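Nendon Beech Block, single, 5 cm
Product code 1532
Sold by Zaidi Craft Supplies

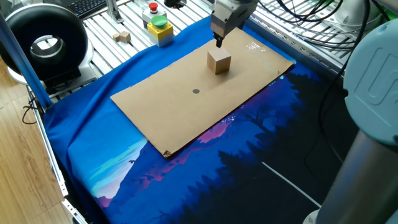 Bernadette Fitzgerald wrote in October to say that she had bought a bag of them for lino printing, found the end grain too thirsty for water-based ink, and got a much cleaner print after rubbing the face down and giving it one coat of shellac. We have tried the same and agree with her. If you mean to stamp or print with the block, seal it first.

Details

Plain cube, supplied unfinished
Size: 5 cm each way
Timber: European beech, kiln dried
Edges: lightly eased by hand, not rounded
Sold singly or in bags of 20

The blocks are cut by Nendon from offcuts of their stair parts, so the grain varies from one to the next. Some are nearly straight, others have a good deal of fleck. We can't pick out matching ones for you, but if you order a full bag they will usually have come from the same batch of timber.

Beech moves a little with the weather. A block kept in a damp shed may measure slightly over size across the grain, and it will come back if you leave it indoors for a week or so. Please don't put it on a radiator to hurry it up. They are apt to split.

Finishing

The faces come off the saw and are sanded once. For paint, go over them with fine paper and wipe off the dust. Acrylic takes well in two thin coats. For oil or wax, use very little and leave it overnight before the second coat. Rirkix hard wax is the one we keep in the shop and it dries fairly pale. Water stain goes on blotchy in beech and we would use a spirit stain instead.

For carving, beech is hard work. It holds fine detail but you will need sharp tools, and beginners will get on better with the Pradirer lime block, which is the same size and costs slightly more.

Drilling

Start with a small pilot hole and use a brad point bit. Going into end grain, back the bit out often to clear the waste. A hole right through the middle is best drilled halfway from each side.

Not sold as a toy

Our blocks are craft material and haven't been tested for young children. If you are making something for a child, the finish and the safety checks are up to you.

Delivery and returns

Single blocks go by letter post where they fit, bags by parcel. A full bag weighs around 2 kg. Unused blocks can be returned within a month. We can't take back anything that has been cut, drilled or finished.

Bags are out of stock until the next delivery from Nendon. Singles are available now. For orders over 600 blocks please email Hsin-yi Choi at the shop for a price, and say whether you need them bagged or loose.

Page last changed November 2022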